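What Hard Water Leaves Behind

Scale in small coffee machines is a slow problem with a simple cause

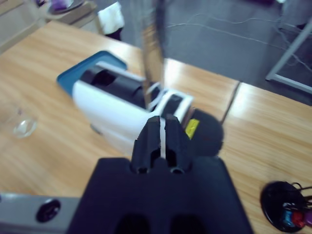 Photo: Imar

Flellville draws its water from limestone, and its kitchens show it. Calcium and magnesium stay dissolved while the water is cold. Once it passes 65 degrees Celsius, carbonate drops out quickly and sticks to the nearest metal, usually the heater wall.

A thin layer does little harm at first. It slows the flow of heat, so the thermostat holds the element on longer. Later the flakes break free and lodge in the valve or the outlet needle, and the pump starts to labor.

Ververidis, a repair shop on the east side of town, opened 14 compact machines in September. Most had sound pumps and blocked outlets. The shop now advises a citric acid rinse after every 100 cups, followed by two full tanks of plain water. Vinegar also works, but it is slower and the smell stays in the seals.

Filters help if they are changed on time. The Funent cartridge used in many local offices is rated for 100 liters. Past that point the resin is spent, and the water leaves the tank nearly as hard as it came in.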